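Clollness Room Tidying Notes
README, last touched in August

Hello, and thank you for opening this file before the big folder! Clollness is our collection of notes and pictures on keeping a shared workroom in order: the chairs, the shelves, the floor, and the vacuum cleaner with its long black hose. It holds 293 entries, mostly short, a few quite rambling (those are mine, sorry). 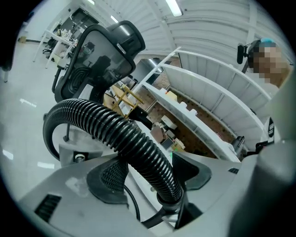
Shelf entries go by unit and then by shelf, starting at the top. Please write "box, beige" and never "beige box", or Tyra Hedlund's sorting falls apart and she has to start over. Office chairs have their own list, and a chair left by the shelving goes in that one.

Floor care is the part I'm fondest of, and it has grown to nearly 567 lines. "Canister" means the body of the vacuum, "wand" the metal tube, and "hose" everything bendy in between. Cords get a separate line.

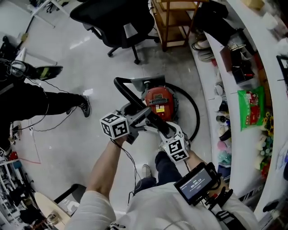

Bram Boersma wrote the first floor entries and still spells "castor" his own way, so do search for both. Corrections are very welcome; send them to Märta Skjelbred at Fagerlund, with the entry number in the subject.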